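Jidura übernimmt Mietermagazin von Skumimis

Redaktion bleibt am bisherigen Standort, Auflage steigt auf 2.000 Exemplare

12. August. Der Fachverlag Jidura übernimmt das Magazin „Zemia“ vom Verlag Skumimis. Beide Häuser haben den Vertrag im Juli unterzeichnet. Über den Kaufpreis wurde Stillschweigen vereinbart.

„Zemia“ richtet sich an Mieterinnen und Mieter von Gewerberäumen und berichtet über Mietrecht, Nebenkosten und Umbauten. Das Heft erschien bisher zweimal im Jahr mit einer Auflage von 1.000 Exemplaren. Unter dem neuen Eigentümer wird die Auflage verdoppelt, künftig sind drei Ausgaben jährlich vorgesehen.

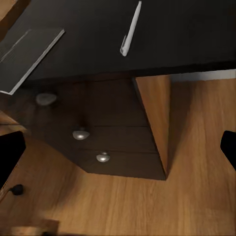

Schreibtisch mit Mappe und Stift (Computergrafik)

Die Leitung der Redaktion behält Lorna MacKinnon. „Für unsere Abonnenten ändert sich beim Bezug nichts, laufende Verträge gelten zu den bisherigen Konditionen weiter“, sagt MacKinnon. „Ausbauen werden wir den Serviceteil mit Musterschreiben und Fristenübersichten.“ Die erste Ausgabe unter dem Dach von Jidura behandelt die Abrechnung von Heizkosten in gemischt genutzten Gebäuden.

Druck und Versand liegen weiterhin bei der Firma Bratu. Anzeigenkunden erhalten die neuen Mediadaten auf Anfrage per E-Mail. Bereits gebuchte Anzeigen werden zu den vereinbarten Preisen veröffentlicht.

Das Archiv der früheren Ausgaben geht ebenfalls an Jidura über. Einzelhefte können dort nachbestellt werden, solange der Vorrat reicht.

Pressekontakt:
Jidura, Presse und Öffentlichkeitsarbeit
Abdruck honorarfrei, Belegexemplar erbeten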